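Behind the Boards: Running the Costume Room for a Touring Ice Show

March 23, 2018

The Altia touring company brings its new family ice show to the Rusport Arena next month, after a winter that took it through 10 towns. Most of the audience will be watching the skaters. We spoke to the show's wardrobe supervisor, who asked not to be named, about what it takes to keep a cast dressed when the floor is frozen and the next costume change is always close.

She came to the job from theater. Her first post was at a playhouse in Wiststead, where she sewed for plays and the yearly holiday musical. She had never worked on ice before Altia hired her.

"I thought it would be the same work in a colder building," she says. "It isn't. On a stage, an actor can hold up a long skirt with one hand. A skater needs both arms, and if the hem goes under a blade, somebody goes down."

Every costume in the show is built with that in mind. Hems are cut higher than they look from the seats, and capes are fixed at the shoulder with snaps that pull free. Anything with a tail is weighted so that it swings out behind the skater and stays there during a spin. The dragon in the second half took the longest to get right. It was redesigned twice before the cast went on the road in December, and the head now comes apart for shipping.

The show travels with 256 costumes, counting the spares. They move in rolling trunks, and the trunks are the first thing off the truck.

"People expect the set to come off first," she says. "But I need the whole day. Things come out creased, beads come off, zippers jam. If I get the trunks by breakfast I can have the opening number hanging up by lunch."

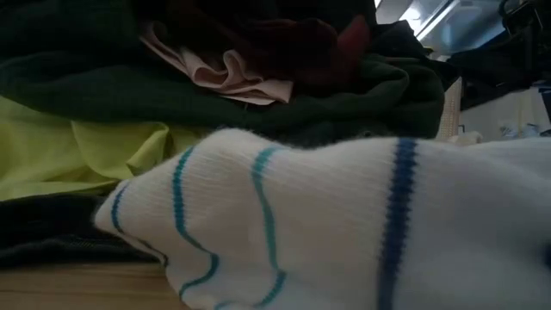 Laundry takes up more of her time than sewing does. Skaters sweat heavily, even in a cold arena, and on a two-show day there are only a few hours to get the base layers washed and dried. The beaded pieces can't go in a machine at all. Those are sprayed, aired out on racks and cleaned by hand when the company has a day off.

"I ask two questions when we get to a new building," she says. "Where are the washers, and where do I plug in the fans?"

Some arenas make it easy. The one in Bastos gave the wardrobe team a large dressing room next to the laundry, with a door straight onto the corridor behind the ice. Others have put her in a storage room up a flight of stairs. The crew lays rubber matting wherever the skaters have to walk, and she has learned to bring extra.

Quick changes are done just behind the curtain, in a booth made of pipe and black cloth. The fastest one in this show takes less than a minute, and the skates stay on. Pants and leggings for those changes open down the side seam so they can be put on over the blades.

"We rehearse it like a dance number," she says. "One person does the back, one does the legs, and the skater holds still and breathes. The skater wants to help, and that's what slows it down."

She watches the show from the side most nights, with a needle already threaded. More than 2,000 people were in the building for one of the recent matinees, and a strap broke on the lead skater's dress right before the finale. It was fixed with a safety pin and a strip of tape, and the skater made her entrance on the music.

"I looked at the pin the whole number," she says. "I couldn't tell you anything else about it."

For families coming to Rusport, she suggests sitting a little higher up than you might think. The front rows are close to the skaters, but the group numbers make patterns on the ice that are easier to see from above. She also says to bring a sweater for small children - the seats near the ice stay cold for the whole show.

The show runs for 6 performances at the Rusport Arena, including two matinees. Tickets are on sale at the arena box office.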